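Zungate Community Help
Home > Workshop and Garage > Wiring and Controls

Which button box for a dust collector in a shared workshop?

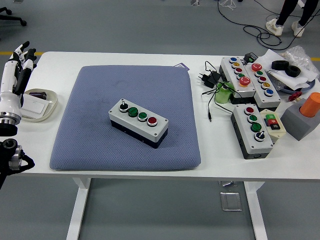
Posted by Mafalda Salgado, 05/02/2020

Hello everyone! I look after the woodshop at our community center in Widley, and we've finally saved up for a proper dust collector (a secondhand one, but still). I'd like a control box by the door so people can start and stop it without walking behind the band saw. I've been looking at the kind with a rotary selector at one end, two green buttons and a red one, all in a row on the lid. Is that more than I need? And how high should it go on the wall? Our members run from teenagers to folks in their eighties, so I want something everyone can work easily, even with gloves on. An electrician will do the wiring, but I have to tell him what to buy. Thank you so much in advance!

3 replies

Vaughn Dunleavy
Welcome, Mafalda! For one motor you only need one green and one red. The second green would make sense if you had two machines, or later on a blast gate you wanted to open from the door. I'd still pay a bit extra for the selector, wired as off/on, so you can shut the circuit down at closing time and the buttons do nothing until morning.

Please ask your electrician for a magnetic starter too. The little buttons should only switch the starter coil and never carry the motor current themselves. It also means the collector stays off after a power cut until a person presses start again, and with teenagers in the room I'd want that very much. And have him ask whether you need a separate emergency stop, the big mushroom kind, as an ordinary red button doesn't count as one.

Margus Lapiņa
just get a remote, way easier

Gonçalo Brandão
I put ours 44 inches from the floor to the middle of the buttons and it suits everybody, including a member who uses a wheelchair. Label it in big letters before the first evening, or you'll be answering the same thing all night! We used engraved plates from Neves, and they've stayed readable. Paper labels under tape went brown on us by October. Do leave some slack in the cable, too. We moved our box twice before we were happy with it.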